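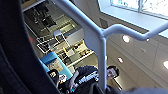 WARDROBE SWAP: WHERE WE'VE GOT TO

February
By Rodrigo Figueroa

Quick one this month, van's waiting. The tall white wardrobe is up and in use at Trimthorpe. Two doors, hooks high up inside, floor left for baskets. Same model going to the Pornby room as soon as the second one lands.

Money first, because people keep asking. Raised so far: 3,329. Spent on the first wardrobe, hooks, baskets and delivery: 1,342. So yes, there's enough for Pornby, and no, we are not doing another bake sale before spring. Please stop leaving muffin tins in the hallway.

How it works, short version. Coats and jackets on the hooks. Small stuff (bottles, packets, the bits that used to live on the windowsill) goes in a basket at the bottom. There's a little white shelf down there too, keep that for things you need to grab fast.
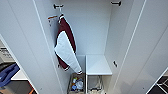 Baskets are not for shoes. Shoes go by the door like always. Wet umbrellas same. I've had three emails about the umbrellas and the answer is still the door.

Hooks. The Öberg ones we had in the old closet kept working loose, so we went with black ones this time and so far so good. Use a hanger if you can find one. Anything heavy, spread it out, don't pile four coats on one hook and then tell me it's sagging. 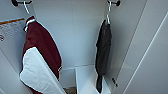
Maroon and white on the left hook, dark gray on the right.

Which brings me to left-behind clothes. If something's been hanging more than a month it goes to the Brallier drive, and they'd like 3,000 items by summer so they will definately take it. Check your pockets first!! Last year someone gave away a car key. Not naming names.

If you want something held, put a note on it with your name and a phone number. A name on its own doesn't help, we have two Lindas.

Doors: both closed at night please. The left one first, then the right, and don't lean on them when open. Kids' stuff can go on the shelf untill we sort out lower hooks, which I know, I know, I said that in the fall.
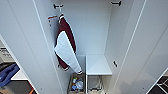
Right hook free, jacket on the left.

Still needed: 5 more baskets, plain ones, any color. And somebody with a drill for the Pornby end, an hour at most, mornings best. Drop me a line or catch me after 4 pm. Going now, van's honking.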